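3.2 Bin geometry and part orientation

The second part of the study considered how bars settle in an open bin and how their resting position changes as the contents run down. Two bar types were used, distinguished by color, so that the order of removal could be followed through each trial. All bars have faceted sides, which limits rolling once a bar has come to rest on a flat face. The bins are grey sheet metal with four outward-sloping walls and were supplied by Skuvero to the Landen test hall.

Each trial was recorded until the bin was empty. A total of 300 trials were completed, and the remaining bars were logged after every removal. Figure 3 shows a bin with three reddish-brown and three dark green bars left on the floor.

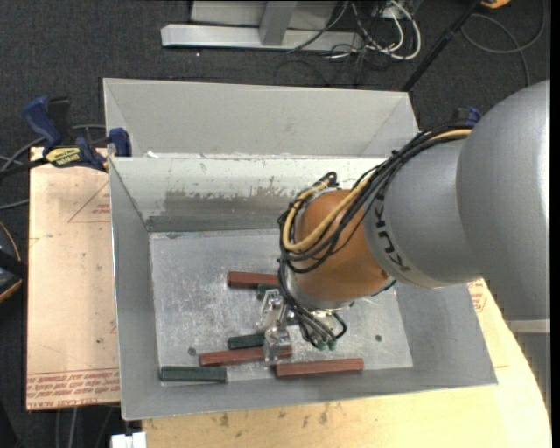 Figure 3. Sheet-metal bin with six bars remaining, aligned roughly left to right.

Bars that had come to rest close to a wall were the last to be removed in most trials. Scratches and scuffs on the bin floor did not measurably affect the final position of the bars. Coding of the records was carried out by Seul-gi Geum, and a second reader at Ellis checked a subset. Differences between the two readings were settled by discussion before the analysis in Section 4.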